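Grarar Tabletop Cups
README for the cup subset, April release

1. Summary

Grarar Tabletop Cups is a set of recordings of disposable paper cups being handled on a table: picked up, set down, turned over, stacked and unstacked. It covers 27 cup types in plain colors and a small number of printed designs. The subset holds 2,577 recordings, of which 1,191 involve two cups and the remainder one cup or a stack of three or more.

The cups were bought in bulk from Mellitz, a catering supplier in Tustport. All are single-wall paper with a rolled rim. Lids, sleeves and stirrers are not included.

2. Contents

cups.csv: one row per cup type, with color name, rim color, nominal volume and sleeve count at purchase
recordings.csv: one row per recording, with cup types, starting layout, ending layout and split
layouts/: starting positions as plain text
stills/: one still per recording, taken before the first contact
notes.txt: free-text remarks entered during recording

Row order in recordings.csv is not meaningful. Join on the recording key.

3. Color names

Color names are short and were fixed before recording began. "Yellow" covers everything from lemon to a dull olive yellow. "Gray" covers all neutral outsides darker than the rim. The inside of a cup is often paler than the outside and is not named separately. If you need finer color terms, take them from the stills and keep the original column.

White cups are listed but were used in only 6 recordings. On a white table the rim is hard to separate from the background, and annotators disagreed on where it ended.

4. Layouts

Each layout gives cup position, spacing and orientation. Spacing is expressed in cup widths measured at the rim:

touching: rims in contact
near: less than half a width
one: around one width
far: anything greater

Orientation is "up" (open end up), "down" (open end on the table) or "side". Left and right are always given from the viewpoint of the still. A stack counts as a single position and lists its cups from bottom to top.

The tabletop is made of panels, and a cup may stand across a seam. The seam field is "yes" if any part of the base or wall overlaps the seam in the still. It does not record whether the base touches both panels.

5. Handling of damaged cups

Cups with a crushed rim or a crease longer than the width of a thumb were removed and replaced from the same sleeve. Light denting was left alone. The replacement is logged in notes.txt but has no column of its own. Cups were not filled at any point, and no recording should be used to estimate the behavior of a full cup.

6. Splits

Train and test are divided by pair of colors. A color can appear in both splits, but a given two-color pair appears in only one. Single-cup recordings were assigned at random. The Phelan split used in the previous release is kept in a separate column for comparison and should not be mixed with the new one.

7. Known problems

Stack order is missing for part of the three-cup material. Two cup types share the name "blue" and differ only in volume; use the type key. Shadows next to the base were sometimes marked as part of the cup in the first annotation pass. Most have been corrected.

Corrections should name the recording key and the column affected.
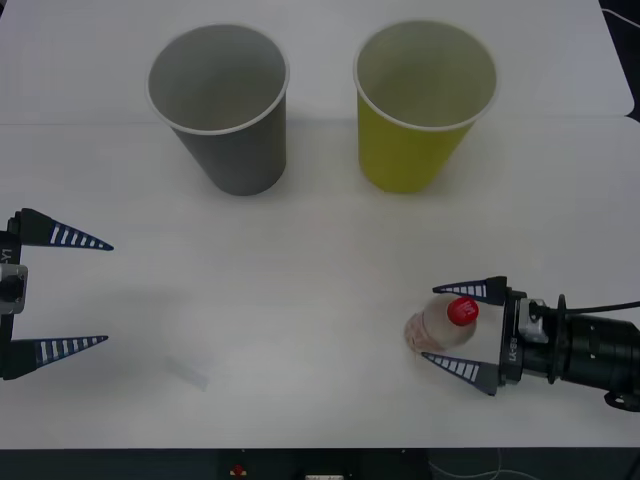

Maeve Kavanagh
Dataset maintainer, Grarar

Annotation guidelines and the layout vocabulary were written with Ita Ní Mhurchú. Changes to either are listed in the changelog under the release in which they took effect.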